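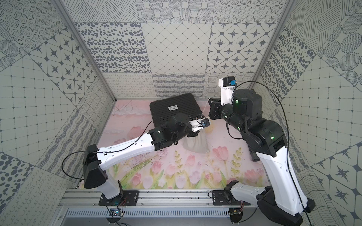 Sat 6 January. Equipment planning, cell two. Quick gallery so everyone who has to sign the spreadsheet knows what the money is for. Numbers are at the bottom, Huia Ashby has the full sheet with the quotes.

Short version: we want a second two-arm cell at Mastby, same layout as this one, and a spares budget that isn't a joke. Last October we ran out of gripper fingers and sat waiting on Zevum for parts. Don't want to do that again.

## Soft stuff

Bags are the hard end of the job list. Cloth folds up on itself, cords trail, and the grip is different evry time. Huia wants to price softer finger pads from Lau before we commit to a full set of anything.
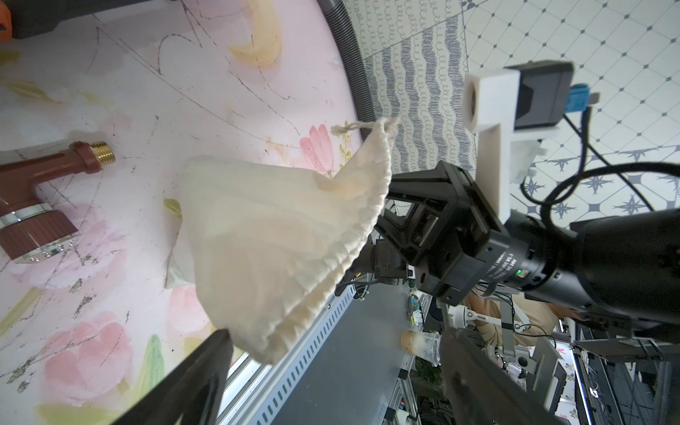
Pads are 32 each if we go with Lau, and we'd want enough for both arms plus a set in the drawer. Wear is the unknown. Put them under consumables, not capital, or finance will send it back like last time. Cord ends are worth their own test day — Aurelio Villaseñor has asked for one twice now.

## Hard stuff

Cases and fittings. Easier to hold, harder on the wrists if the weight is off centre. Mixed jobs are what we get asked for most, so the new cell has to do both without a finger change in between. If it can't, we need a quick-change kit on the quote and that's another 900. 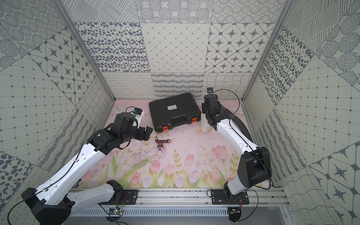

*Both arms in the cell, case at the back, metal fitting near the left gripper.*

Things to settle before ordering:

- Rail length. Same as now, please. Aurelio would like it longer, but then the walls don't fit and we're into custom panels.
- Wrist cameras. One per arm, plus one spare. Candalmont quoted 97 for the bracket and cable set, camera not included (check this, the email was vague).
- Cable runs. Budget a proper day for these. We put down half a day last time and it was nowhere near.
- Floor mats. Cheap, buy several, keep recipts.

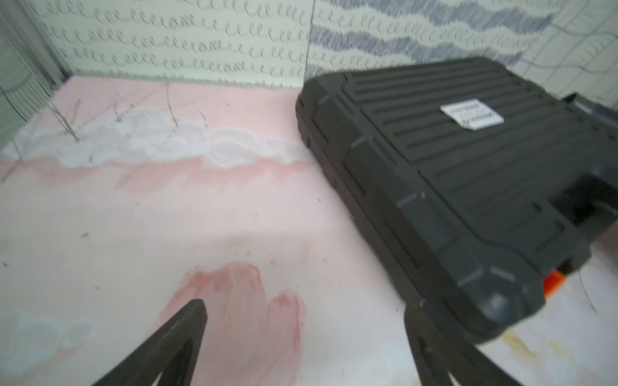 ## Where the money is

Total ask so far is 3940 for spares, pads, brackets and mats. Arms are on a seperate line and go through the Zevum lease, so please stop adding them to this one.

Quick-change kit is not in the total. Delivery isn't either — Huia chasing.

Comments to Huia, or write on the printout by the Mastby door. Aurelio is doing the floor plan next, will add it here when it's done.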